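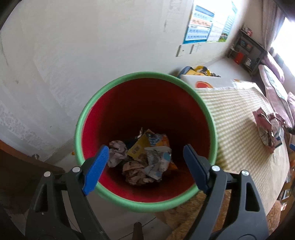 Why bother with the trash at all, one reader named Oyelaran wrote in, when you could teach the arm to fold towels or something people really hate doing? Fair question! But I like trash for beginners. You can't break it, it's free, and every piece squashes differently, so you learn fast how hard to squeeze.

A few things I've picked up doing hand-held demos at home (I've got 242 good ones saved from October alone, and plenty I threw out):

Go slower than feels natural. I used to whip through a pickup like I was late for dinner, and the replay was mush.

Mix up your litter. Paper cups, snack wrappers, little boxes, plastic bags. Bags are the worst -- get a good pinch near a fold and lift straight up before you head sideways. 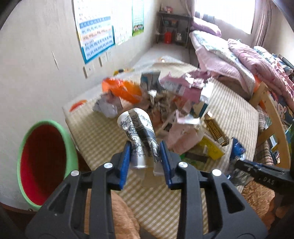
Keep your wrist loose and turn from the elbow when you need an angle. If you twist at the wrist you end up in some pose the arm can't copy, and there goes the whole take. My Plulow arm hates anything that bends back toward its own base.

Open the fingers all the way at the basket and wait 2 seconds before you back off. Half-open drops are how wrappers end up riding home on the pads.

Wipe the pads with a damp cloth between batches. Crumbs and sugar make them grabby, and then your light stuff won't let go.

And move the basket! Same spot every time and the arm will happily drop things on bare floor the day you vacuum. I shift mine a foot or so every ten pickups.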